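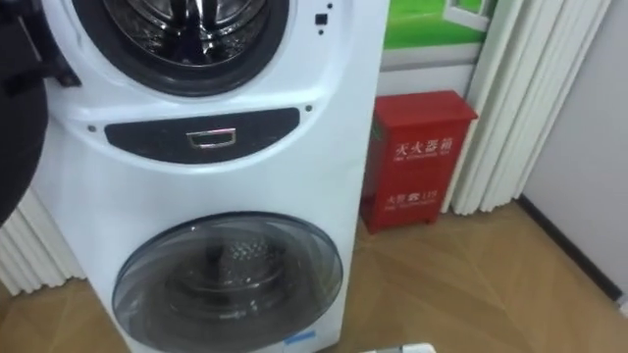 Photo: Karketton

Last updated: Tuesday, 4:15 pm

Hi all, quick one on the Florkelard migration before the March check-in. We've now moved 440 of the 500 repositories off the old server and onto Gagnon, and I'm pretty happy with how it's going (much happier than last month, when I was still fighting with permissions!).

The Fastemum connector is live for every team except mobile. It picks up commits and links them to tickets within a minute or so, and branch names come through fine. Pull request comments are still flaky. I opened a ticket with the vendor, got a patch, and the patch broke webhooks, so I rolled it back and we're waiting on the next one.

Of the 60 repos left, 19 have huge binary files in their history and need cleaning up first. The rest are just waiting for owners to say yes. I've emailed them twice and will start calling people this week.

Money: we're under budget on hosting and a bit over on contractor time, mostly from the permissions mess. I'd like to shift the leftover hosting money across and keep our contractor for 10 more days. Could you let me know if that's OK before the next invoice goes out?

Still to do: single sign-on for the mobile team, the read-only switch on the old server, and the backup test I keep pushing back.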